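6.3 Comparing fingertip sets on the PC strip-down cell 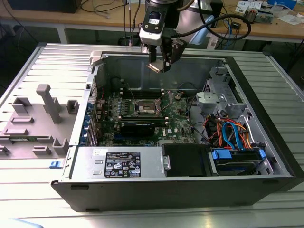

Run this comparison whenever a new fingertip set is delivered, and before changing the grip force table in the Zosach controller. Both sets are tested on the same tower with the same taught points. Lay the tower on its side with the panel off and the wrist above the motherboard, fingers pointing down. Keep the removed side panel on the bench to the left of the case. The thick cable at the wrist needs a free loop on the right; check it at every taught point, as it can drag on the drive cage at full reach.

Before starting

Disconnect the mains lead. Fit the Prerkow pads first, then the Zinton pads.

CAUTION: Do not jog the wrist by hand with the controller in Run.

Procedure

1. Home the arm and load program 2,242.

2. Set approach speed to 5 mm/s and grip force to 45 N.

3. Lower the fingers to the first taught point. Stop clear of the CPU socket. The socket is not a grip target in this test.

4. Close on the expansion card, lift, and hold for 2 seconds. Record slip as none, partial or full.

5. Return the card to its slot by hand. Do not let the arm reseat it.

6. Repeat steps 3 to 5 until the log sheet is full.

7. Change the pads, run the fingertip offset routine and start again from step 1.

Note: If the offset routine fails with error OFS, clean the pad faces and repeat. If it fails again, refer to the Negussie wrist manual, section 3.

CAUTION: Wires between the power supply and the drive cage can catch on an open finger. Close the fingers before any sideways move inside the case.

Results

Send completed log sheets to Wubit Berhe. Force table changes are approved by Henok Jemal.

Section revised 4 Sep 2022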